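Last updated: Tuesday

A clear table by teatime

Angeliki Alexiou has been writing her household column, Kestberg Mornings, for longer than she cares to say, and when I asked what single job she would keep if she had to drop all the others, she didn't stop to think. "The table," she said. "Always the table. You can leave the beds and you can leave the ironing -- goodness knows I do -- but a cluttered table makes the whole room feel tired."

Her method is very simple, and she is lovely company while explaining it. You bring the bin to the table, lined with a fresh bag folded well over the rim, and you start with whatever is lying nearest. Cans, cups, used napkins, all the bits that gather while people are talking.
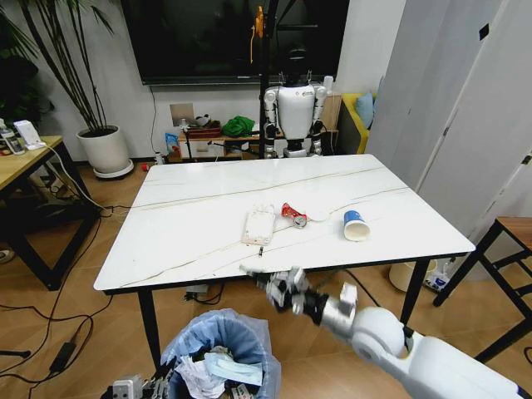

Orbán thinks the bin should stay in the kitchen, and that walking each cup over to it teaches people to make less mess in the first place. Angeliki laughed for quite a while at that. "Well, he's welcome to the exercise!" she said. "I want to sit down again before my coffee's cold."

She is fond of a marble-patterned top, pale with a bit of vein running through it, though she admits the pattern can hide a crumb or two. So she runs her palm over it when she thinks she has finished, the way her mother did, and then has one more look with her head tilted towards the window.
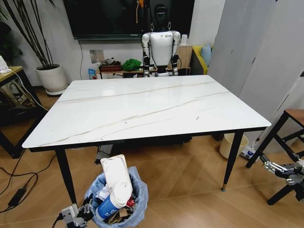 Does she use anything special to wipe it down? A soft cloth and warm water, with a drop of washing-up liquid if something sticky has been spilt, and then a dry cloth straight after.

Small things are what slow her down, she told me, wrappers and torn card and scraps of notepaper that might just have a telephone number on them. She reads every scrap first. "I once threw away a plumber," she said, rather sadly.

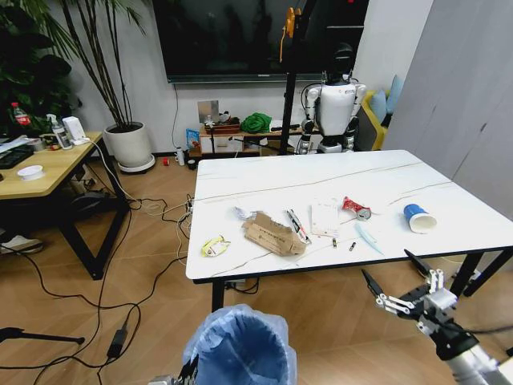
Wrappers, card and notepaper, with a can and a paper cup, on the marble-patterned table.

We use cookies to remember your reading preferences. Accept or manage settings.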